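Folding a big black garment on a bed without it turning into a lump

Clondier Household Help > Laundry and Bedrooms

Posted September 3, 2019 by Fledis

I do most of my folding on the bed because the table is in use. Shirts and towels are fine. My trouble is large dark pieces. I spread them out, and by the time I have found the edges the middle has bunched up again. I can't tell folds from seams in black cloth.
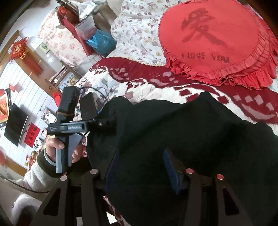
Answers

Vieira

Two things helped me.

First, the light. Black cloth hides everything under a ceiling fixture. Put a lamp to one side, low down, so each ridge throws a shadow. I moved from a 600 lumen bulb to a brighter one in January and could see the seams.

Second, the order. Don't start by spreading the piece out. Hold it up by the top, let it hang, and shake it a few times. Then lower it so the bottom edge touches the bed first and lay the rest down away from you. Smooth from the middle to the sides with your forearm. Fold the sides in, then fold up from the bottom. I aim for a bundle about 12 inches wide, which fits my shelf.

If it has straps or buckles, lay them flat inside before the last fold. They leave marks when they end up underneath with weight on top.

Drollcombe

Get a table.

If you have to use the bed, take the thick blanket off first. Plush grabs cloth and you end up dragging the blanket along with it. A plain sheet is better. Also clear off anything else you have put down there, phones and cords included. I once folded a charger into a coat and looked for it for 6 days. 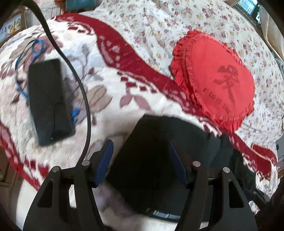 Black item on a plush blanket, with a floral sheet showing at the side

Fledis

Thanks to both of you. I tried the hanging and shaking part and it went better, though my arms are short and the bottom edge reached the bed before I was ready. I stood on a step for the second try. The blanket was a problem too. With it pulled back, the cloth slid on the sheet and I could get the sides straight. I have not changed the lamp yet.

Vieira

A step is fine. You can also fold it in half lengthwise while you hold it, then lay it down already halved.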